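Flags, forms and fellow feeling: a doubter's notes on Community Pledge Week 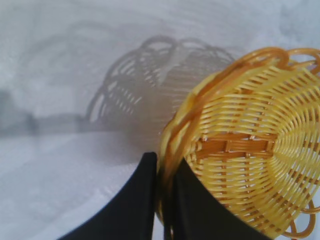
Woven basket with a looped rim.

The borough newsletter has kindly given me space to grumble again, so I will use it. From next month Nanville will hold its first Community Pledge Week. Residents will be asked to sign a card promising to be good neighbours, to respect one another's customs and to "take pride in the place we share". There will be a ceremony in the market square, banners on the lamp posts and a stall in each of the four wards where the cards can be handed in.

I have no quarrel with any of the promises. I would sign most of them without putting my reading glasses on. My trouble is with the idea that signing them does anything.

The leaflet says the scheme is modelled on the one in Ilton, which is described as "a proven success". I went looking for the proof. Ilton's own report, put out in January, says that 623 people signed. It says the mood at the launch was warm and that the choir was well received. There is a page on the design of the card. What the report does not contain is a single line on what happened afterwards. Did anyone who signed go on to join anything, help anyone, or speak to a person they had not spoken to before? The report doesn't ask. It counts signatures, finds that there are plenty, and stops.

You could say I am being unfair and that these things are hard to measure. Some of them are. But it would not have been hard to ring a few dozen signatories six months later and ask what they remembered promising. I would have liked to read the answers, even the dull ones.

Landeg tried something different, and I mention it because our leaflet doesn't. There the council dropped its unity day after two years and put the money into keeping the old library hall open on weekday evenings. No theme, no slogan. The hall is let at a low rate to whoever wants it, and the groups share a kitchen and a storeroom. I am told there have been rows about the storeroom. Good. People who argue over shelf space have at least met, and they have to sort it out by the following week when they all need the kettle again. I don't claim that Landeg is a paradise. I went there twice in the winter and it rained both times and the hall roof wants doing. But on both evenings there were people from at least three congregations under it, and none of them had come for the sake of harmony. They had come for badminton, a sewing class and a long meeting about bus stops.

That seems to me closer to how a mixed town holds together. We get used to each other over small, boring business. We find out that the family across the landing keeps different holidays because their bins go out on a different night, or because there is a lovely smell on the stairs and somebody sends down a plate. Later on, when something goes wrong, there is a face to go with the name on the door. A card in a drawer can't do much of that work.

Supporters of the Week tell me that symbols matter. I agree that they do. I stand for the anthem and I was as choked up as anyone at the remembrance service. But a symbol needs something behind it to point at, and I am not sure what ours would be pointing at just now. The youth club on Gruvton Road has been shut since its boiler failed. The English conversation class has a waiting list. The route that used to link the east estate with the rest of the town now stops at six in the evening, so anybody who lives there and works a late shift walks home along the bypass. If you want to know how much one part of a town thinks of another, the bus timetable is a fair place to start.

Then there is the cost. The printing and banners are down for 707 pounds, a modest sum, and I accept that it wouldn't mend a boiler. It is the officer time that bothers me. The papers put this at 200 hours across the planning period. Think what a willing member of staff could do with those hours if they were spent on the conversation class, or on helping the tenants' groups fill in grant forms that seem to have been written to keep tenants' groups away.

I also don't care for the way the card will be used. The leaflet says that shops and clubs with "high levels of sign-up" will be given a window sticker. Think that through for a moment. A sticker in one window says something about the window next door that hasn't got one. There are people in this town who came from places where signing the right paper was not really a choice, and I have spoken to two of them who would prefer not to be asked on their own doorstep whether they are proud of where they live. They are, as it happens. One has run the allotment seed swap for nine years. Neither wants to put it on a card for someone else to count.

I put some of this to the council at the last open meeting and was told, politely, that it is easy to knock a thing before it has begun. Fair enough. So let me say what would change my mind. I would like the stickers dropped. I would like each stall to carry a list of things that need doing in that ward, with a phone number beside each one, so that a person who signs in a generous mood can be put to use before the mood wears off. And I would like a report a year from now that says what came of it, including the parts that didn't work, written by somebody who wasn't in charge of the banners.

If we get even two of those I will come along and hold one end of a banner myself — my arms are long enough. If we get none, I'll still go to the square, because the food is usually good and I like to see who turns up. But I won't be signing, and I hope that those who do won't think any less of the rest of us.

Replies are welcome and will be printed in the next issue if they reach the newsletter desk in time. Please keep them shorter than this.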